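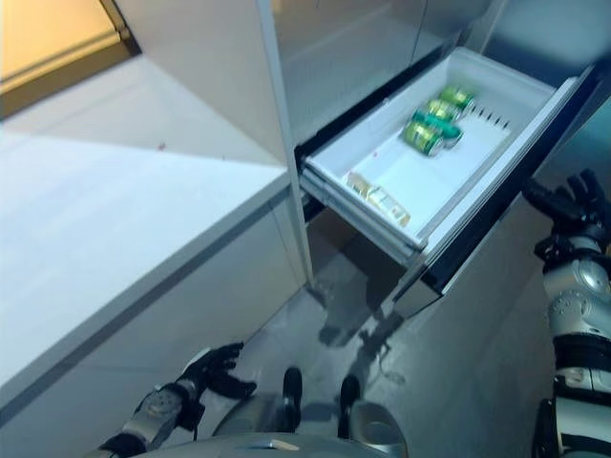 Clubhouse kitchen: lower drawer open, four green cans in the bin.

Stulthorpe Soccer Club
Pre-match ground and facilities check

Date of check: Sunday, March 17, 2019
Checked by: Damian Baran
Second check on goals and anchors: Lucrezia Ferri
Fixture: first team v Sikora, league
Key: OK / Fix before kickoff / Fix later / N/A

1. PLAYING SURFACE

1.1 Full walk of the field, both halves – OK
Soft down the east touchline but playable. Studs go in and come out clean.

1.2 Holes, divots, stones, glass – Fix before kickoff
Deep divot on the edge of the north penalty area, left over from the youth game. Filled and tamped. Please look at it again at halftime.

1.3 Standing water – OK
The corner by the scoreboard usually floods. Clear today.

1.4 Line markings – Fix later
Halfway line is faint past the center circle. Referee was shown and accepts it. Re-mark before the next home game.

2. GOALS AND FLAGS

2.1 Posts and crossbars, cracks and rust – OK
Paint is flaking on the south goal, inside of the left post. Surface only.

2.2 Anchors and counterweights – OK
LF pushed and pulled both frames. No movement. The portable goals behind the north end are chained to the fence, face down. They were not chained at the last check.

2.3 Nets and clips – Fix before kickoff
2 clips missing at the back of the north goal. Replaced from the box in the equipment shed. The box is nearly empty and we need to order more.

2.4 Corner flags – OK
All at legal height, tops rounded.

3. SPECTATOR AREAS

3.1 Barrier rail – Fix later
The Ako advertising board near the away bench has a loose lower bolt. Hand tight for now. It needs a proper wrench and probably a new washer.

3.2 Bleachers – OK
Plakix seat panels all in place. Swept on Saturday. Row four still has the split end cap noted in October, taped over. I would like this one closed off the list.

3.3 Exits and gates – OK
Both gates unlocked and opening outward. Access lane for the ambulance kept clear. Cones are out.

3.4 Capacity – OK
Limit for the ground is 2,419. No ticket sales beyond that. The standing bank stays at 100 and the steward has the clicker.

4. LOCKER ROOMS AND CLUBHOUSE

4.1 Showers and floors – Fix later
Away shower three drips. Mat put down outside the door.

4.2 Lighting and emergency lights – OK
Test button held on each unit. The one in the officials' room is slow to come on but it does come on.

4.3 Kitchen – OK
Fire blanket on its hook, extinguisher in date. Walkways to be kept clear while food is being served.

5. FIRST AID

5.1 Main kit – Fix before kickoff
Short on cold packs and wide tape. Restocked from the spare kit. That leaves the spare kit short, so it should not go to the away game on its own.

5.2 Defibrillator – OK
Status light green, pads in date, cabinet not locked.

5.3 Stretcher – OK
Moved to the tunnel. Last season it was kept behind the mower and took far too long to get out.

COMMENTS

All "fix before kickoff" items were done by the time the teams came out to warm up. Referee walked the field with me and had no objections apart from the halfway line.

The bolt at 3.1 has now been on three sheets in a row – can it please be given to a named person.

Signed: D. Baran
Countersigned for section 2: L. Ferri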